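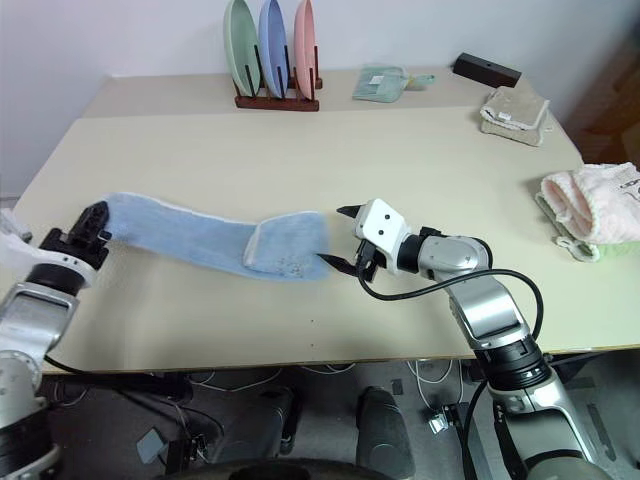 Light blue cloth with white edge band, held at both ends

To: Flestthorpe laundry list
Date: 6th July
Subject: Re: Likton rinse setting and stiff cottons

> We moved from Muton powder to the Likton liquid in the spring and
> the cottons still come off the line like board. Dose is as printed
> on the drum. Is it the water, or do I need to change the rinse?
> Machine is the older Major, 6 kg.

Probably both. The supply on the Flestthorpe side is hard, and the printed dose assumes soft water. With too little detergent the soil and lime stay in the pile. With too much, the rinse can't clear it. On the older Major the default is two rinses at the low water level, too little for a full drum of looped cotton.

What I run at present:

Load: no more than two thirds of the drum
Dose: 100 ml Likton, in the drawer and not in the drum
Temperature: 60
Rinses: 3, high water level
Spin: 1,062 rpm (the Major shows this as "medium")
Softener: none

The odd spin figure is from the service sheet. The panel only gives low, medium and high.

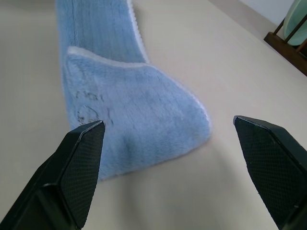
Light blue cloth, near part folded back, white trim on the right

Softener coats the fibres and cuts absorbency, so I would leave it out even if the hand feel improves. If you have used it for more than a year, do one hot wash with no product at all before changing anything else, then look for suds in the last rinse. Suds at that stage mean residue.

Line drying in still air also gives stiff cloth whatever the rinse. Shake each piece before pegging and again when it comes down.

I have not tried the Muton powder at the higher water level. If anyone does so before August, please post the dose and the rinse count to the list.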